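Ticket: Comparison of two needle drivers on the suture pad, thread slips in the flat jaws
Product: Marnik controller, with Cunus wrist camera
Opened by: Celeste Vieira
Status: Solved, one point left open
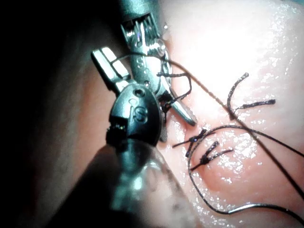

Wrist camera view, both instruments over the pad, two knots tied.

Celeste Vieira wrote:

Good morning,

We are comparing two instruments for knot tying on a tissue pad. One has the long pointed jaw, the other has the flat squared jaws. Both are driven by the same Marnik controller and we use the same black braided thread for both. The pad and the thread holder come from Avcı.

The problem is the following. With the flat jaws, the thread is held well during the first throw, but in the second throw it slides out when the arm pulls to the side. The pointed jaw doesn't show this with the same force setting. I expected the opposite, as the flat jaws have more surface to hold with.

What I have checked already:

- Grip force is set to the same value for both instruments in the controller menu.
- The jaws close completely when there is no thread between them. I looked at this with a magnifying glass.
- The cable tension of the flat instrument was set again in May by our workshop.
- I changed to a new piece of thread. No difference.

In the attached picture you can find the two knots in the right part of the pad. They hold, but I had to take the thread again several times with the flat instrument before the second one was finished. I attach also the log file of the controller. The slips are marked in the comment column.

I have a second question, about the camera. The upper right area of the pad is almost white, and the nearer instrument is partly not sharp. Is it possible to correct this in the settings, or must we move the lamp? For the comparison we want to measure the length of the thread tails from the pictures, and in the bright area this is difficult.

Thank you in advance for your help.
Celeste

Marnik support wrote:

Hello Celeste,

Thank you for the log and the picture. Could you send us three more things?

1. The firmware number of the controller (Settings, then About).
2. The tool profile which is loaded for each instrument.
3. The exposure value of the camera, and whether auto exposure is on.

The same number in the force menu doesn't always give the same force at the tip. It is calculated with the jaw length from the tool profile. If the profile is wrong, the force is wrong too.

Celeste Vieira wrote:

Hello,

Here are the answers.

1. Firmware 3.44.
2. Pointed instrument: profile "long pointed". Flat instrument: also profile "long pointed". I did not choose this. I think the controller kept the old profile when I changed the tool, and I did not see it because the name is displayed only on the second page.
3. Auto exposure is on. The value moves all the time, so I can't give you one number. When an instrument comes close to the lens it changes quickly.

I will load the correct profile and repeat the test.

Celeste Vieira wrote:

Update from the afternoon.

I loaded the profile "flat squared" and did a new zero position for the jaws. After this I made 44 throws with the flat instrument, always with the same side pull. The thread came out in 6 of them. Before, with the wrong profile, it was more than half, but I must say that I did not write down every one, so please don't use this as a result.

Most of the remaining slips happen when the thread lies near the end of the jaws. When I take it deeper, it stays. I think this is my technique and not the instrument.

One thing I noticed during the test and want to mention. The thread easily makes a loop around the wrist of the pointed instrument. In the picture I sent first there is such a loop between the pointed jaw and the wrist. If the arm then turns, the loop can be pulled into the joint. Is there a movement limit which I can set for this? I tried to reduce the wrist speed, but this only makes the same thing slower.

For the camera: I switched off auto exposure and put the value to 260. The bright area is smaller now and I can measure the tails there. The sharpness of the near instrument is the same as before.

Marnik support wrote:

Hello Celeste,

Good to hear. The old profile staying active after a tool change is a known fault in 3.44. Until the next firmware, please open the second page after each change and confirm the profile by hand.

About the camera: the near instrument is closer than the focus distance of the Cunus lens. You can focus nearer, but then the pad will become less sharp. For measuring tails we would leave it as it is. A small piece of diffuser film on the lamp helps with reflections on a moist surface. Diveck sells it in sheets, and baking paper also works for a short test.

About the loop: there is no limit which takes the thread into account. You can set a rotation limit for the wrist under Tool, Limits. Please start with a large range and reduce it step by step, otherwise you can't finish the throw.

Celeste Vieira wrote:

Hello,

I tried the baking paper and the white area is nearly gone. I will order the film.

The rotation limit works, but with my first value I could not tie the left-hand throw any more, so I have opened it again a little. I continue to look for a good value and will write it here when I have it.

From my side the slipping is solved. Please keep the ticket open for the wrist limit only.

Kind regards,
Celeste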